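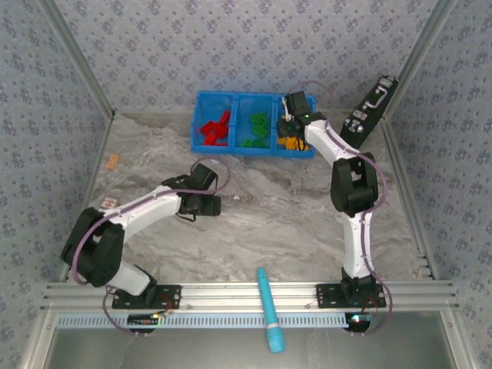
From: Roxana Pop
To: cell-maint
Date: Sat 14 December
Subject: Re: right arm drifts at the wrist after homing

Lensa Asfaw wrote:
> After homing, the right arm comes up short over the block bin and
> the wrist camera aims too far left. Left arm is fine. I re-ran the
> joint calibration twice, same result. Is this the encoder or the
> cable? Nahom thinks the cable.

Nahom is probably right. Check the cable before you touch the encoder.

The purple cable on each arm runs along the upper link, goes around the elbow and comes down by the base. If it is clipped too tight above the elbow, it pulls on the wrist near full reach, and the calibration stores that pull as an offset. Recalibrating will only store it again.

1. Power off at the board, not in software.
2. Free the clip nearest the elbow and leave 12 mm of slack.
3. Support the upper link by hand, power on, home.
4. Calibrate with the gripper empty.
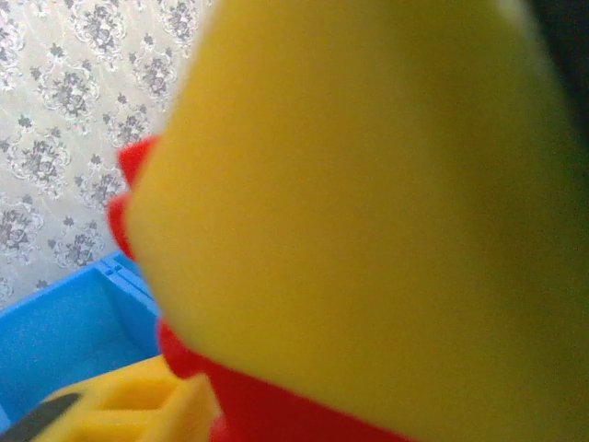 For the wrist camera, don't judge the aim with a part held up close to the lens. It hides most of the view and stays out of focus. Use the rim of the blue bin and log 400 frames with the arm parked.

If the offset is still over 6 counts after that, swap the encoder. Liya has one spare from Hernero. The mounting plate can stay on the extrusion.

The Kindach config file still has the February offsets for both arms. Delete the right arm block before step 4 or it will load over yours.

Roxana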